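5. 窓際セルの設置と日常保守

5.1 機体の配置

カーテン開閉タスクに用いた双腕ロボットは、Jallcombe棟の高層階にある居室の窓際に据えた。床面に基準線を貼り、台座の前縁をこれに合わせたのち、ブレーキをかけて水平を確認する。基準線から台座前縁までのずれは5 mm以内を許容とし、超えた場合は台座を一度後退させて入れ直す。斜めに押して修正すると台座の向きが残留誤差として残り、窓枠側の腕で干渉余裕が減るためである。

設置の手順はDellencombe棟の試験室で作成したものを基にしたが、居室では二点を変更した。一つは腕の待機姿勢である。試験室では両腕を体側に下ろした姿勢から開始していたが、居室では窓台の高さまで肘を上げた姿勢を開始点とした。もう一つはケーブルの取り回しで、電源線を機体の後方に逃がし、カーテンの裾が動く側には何も置かない。裾が電源線に乗ると、引き動作の途中で手首の力覚値に段差が現れ、把持の滑りと区別できなくなる。

図2(a) 窓際での双腕の配置

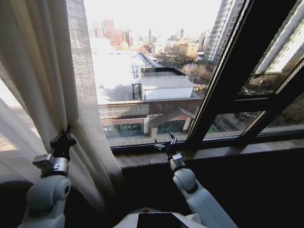
待機姿勢と作業範囲の確認は、設置のたびに低速モードで行う。最初に、カーテンを扱う左腕だけを動かし、布の端をつかんで横に引くまでの経路に関節限界への接近がないことを見る。次に右腕を窓台の上方へ送り、左腕の経路と交差しないことを確かめる。把持高さはカーテン丈の中ほどを標準とした。図2(a)の左腕がこの高さにあたり、布は把持点に寄せられて縦のひだとなり、床まで落ちている。把持点を上げるとレール側の抵抗は小さくなるが、下半分の布が遅れて動き、裾が手前の腕に触れることがあった。逆に下げると引き始めの力が増え、滑りの検出が頻発した。右腕については、指を開いた状態で窓台の内側の縁に近づける姿勢を点検用の固定姿勢として登録した。窓台は暗い色の石で、指先も黒いため、頭部カメラの画像だけで両者の隙間を判断することは避け、関節角から求めた指先位置を併用する。

窓の開き具合も記録項目に含める。開いた窓の黒い枠は右腕の作業範囲に近く、開度が変わると回避経路も変わる。作業者は開始前に窓の位置を目視で確認し、登録済みの開度と合わなければ衝突モデルを更新する。更新はCivicoの環境編集画面から行い、変更者と変更理由を必ず残す。窓の位置を変えたまま以前の衝突モデルで起動した事例が、January期の記録に残っている。このときは低速モードの段階で停止し、部品の損傷はなかった。

5.2 カメラの露出と照明条件

頭部カメラと手首カメラは別々に露出を設定する。窓外の空が入る画角では自動露出の変動が大きく、頭部カメラでは露出を室内側に固定した。この設定では遠方の建物と空は白く飛ぶが、タスクに必要なのはカーテンの縁と腕の位置であり、屋外の階調は使用しない。手首カメラは対象の布に近く、逆光の影響をさらに強く受ける。厚手の布と薄手の布では適切な露出が異なるため、対象ごとに設定値を保存し、タスクの切り替え時に読み込む。

薄手の布では、背後の窓桟が布越しに水平の帯として写る。縁検出の初期の実装はこの帯を布の端と誤認し、把持候補を桟の高さに集中させた。対策として、Ristić法による縦方向の連続性の評価を加え、上下に続く縁だけを候補に残すこととした。織り目が細かい格子状に見える布でも、評価窓の幅を織り目の周期より広くとれば候補の分布は安定した。

図2(b) 手首カメラから見た薄手のカーテンと把持部

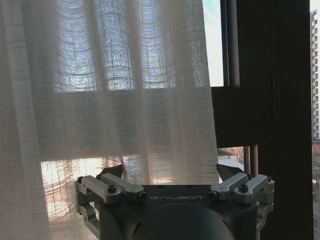 評価窓の幅は布を交換したときに再設定する。自動で求める方法も試みたが、日射の当たり方によって推定値が変わり、同じ布に対して異なる値が保存されることがあった。現在は、作業者が手首カメラの画像上で織り目の間隔を指定し、その値から幅を計算している。手間は増えるものの、再設定の頻度は低く、運用上の支障とはなっていない。

なお、手首カメラの画角には把持部のリンク機構と両側の指が常に入る。認識処理ではこの領域をマスクするが、指の開度によって隠れる範囲が変わるため、マスクは全開、半開、全閉のそれぞれについて用意した。図2(b)のように指を広げた姿勢で布が把持部の上面にかかると、マスク領域の内側にも布が存在する。この場合、布の下端をマスクの境界と取り違えるおそれがあるので、下端の推定は頭部カメラの結果を優先する。

5.3 把持部の点検

把持部の点検は、作業開始前の簡易点検と、把持動作の回数に応じた定期点検に分ける。簡易点検では、リンク回転軸のねじの緩み、指の平行度、指先面への繊維の付着を確認する。ねじには合いマークを引き、マークのずれを緩みの判定に用いた。リンク部品は明るい灰色、ねじは暗色であり、マークには両方の上で見分けられる黄色の塗料を選んだ。

繊維の付着は薄手の布で多い。付着した繊維は乾いた布で拭き取り、溶剤は使用しない。拭き取り後に指を全閉し、指先の間に残る隙間を隙間ゲージで測る。左右いずれかの端で隙間が偏る場合は、指の取り付けねじを緩めて当たりを取り直し、再度全閉して測定する。この調整を行った後は手先座標系のオフセットが変わるため、5.1節の低速確認を省略してはならない。

定期点検では手首モジュールと把持部の結合を外し、接合面の汚れとコネクタの状態を見る。作業は2名で行い、一方が把持部を支え、他方が結合ねじを外す。コネクタを先に抜くとケーブルに把持部の重さがかかることがあるため、支持を確認してから抜く。再結合後は力覚値のゼロ点を取り直す。ゼロ点は腕を水平にした姿勢と下ろした姿勢の双方で取得し、差が基準を超えたときは結合をやり直す。

5.4 停止事例と対処

評価期間中に発生した停止は最大43件で、このうち12件は布が指のリンクに入り込んだことによる。件数に上限の表現を用いたのは、連続した再起動を一件と数えるか別件と数えるかが記録者によって異なるためである。残りは把持の滑りの誤検出、通信の途絶、作業者による手動停止に分かれる。

布の入り込みが起きた場合、ただちに指を開く操作は行わない。開動作でリンクの隙間が変わり、布をさらに引き込むことがある。KalliopiGeorgiouが作成した復旧手順では、まず引き方向の力を抜き、腕を布の側へわずかに戻して張りを解いてから、手で布を外す。外す間は駆動電源を切り、もう一方の腕も待機させる。その後、合いマークと指先の隙間を確認し、異常がなければ低速で一度だけ引き動作を行う。

Ilir Vlachouは、入り込みの多くが布を浅くつかんだ試行に続いて起きていることを記録から指摘した。これを受けて、把持直後に布の端と指先の距離を推定し、浅い把持と判定されたときは引き動作に移らず、つかみ直すように手順を変更した。変更後の条件で得た結果は次章に示す。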